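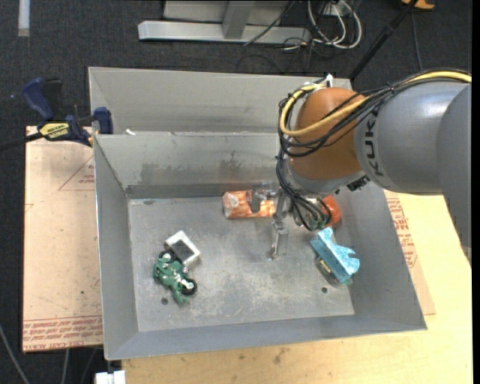
Eine Wühlkiste sinnvoll ausräumen und neu sortieren

Fast jeder Haushalt und jede Werkstatt hat so eine Kiste, in die alles wandert, was gerade keinen Platz findet. Bei mir war es eine große Blechwanne, die mir mein Schwager Thibault Charpentier vor Jahren überlassen hat, und ich gebe gerne zu, dass ich lange einen Bogen um sie gemacht habe. Irgendwann im Dezember habe ich mir dann doch einen Nachmittag genommen, und seitdem räume ich sie regelmäßig nach demselben Schema aus. Es ist wirklich kein Hexenwerk!

Was man braucht

Eine alte Decke als Unterlage, drei Kartons, einen weichen Lappen, etwas Spülmittel und eine Sprühflasche mit 750 ml lauwarmem Wasser. Dazu Kreppband und einen dicken Stift zum Beschriften. Eine Kanne Tee schadet auch nicht.

Schritt 1: Das Sperrige zuerst

Nehmen Sie die großen und harten Teile heraus, also Spielzeugfahrzeuge, Bälle, Dosen und dergleichen. Bei einem Spielzeugmotorrad bitte immer am Rumpf anfassen und nicht am Lenker, der bricht gerne ab. Legen Sie alles mit etwas Abstand auf die Decke, dann sieht man gleich viel besser, was man eigentlich hat.

Schritt 2: Eingeschweißtes prüfen

Verpackte Sachen kommen auf einen eigenen Stapel. Drehen Sie jede Packung einmal um – ist die Folie eingerissen, wandert der Inhalt in ein Schraubglas oder eine Dose. Durchsichtige Packungen übersieht man auf einem hellen Boden leicht, vor allem, wenn noch etwas darauf liegt. Ich streiche deshalb am Ende immer mit der flachen Hand einmal durch alle Ecken.

Schritt 3: Weiches aussortieren

Schwämme und Schaumstoff mit ausgefransten Rändern taugen noch für grobe Arbeiten, etwa zum Felgenputzen. Wenn sie bröseln, weg damit.

Schritt 4: Die Kiste reinigen

Krümel ausschütteln, Wände und Boden einsprühen, kurz warten und auswischen. Kratzer im Blech dürfen ruhig bleiben, die gehören dazu. Danach mindestens 3 Stunden offen trocknen lassen.

Schritt 5: Einräumen

Schweres nach unten, Verpacktes senkrecht an den Rand, Spielzeug obenauf. Die Kartons beschriften Sie mit »Bleibt«, »Verschenken« und »Weg«. Was nach 14 Tagen noch im mittleren Karton liegt, bringe ich zu meiner Nachbarin Ludivine Rey, die für den Flohmarkt sammelt.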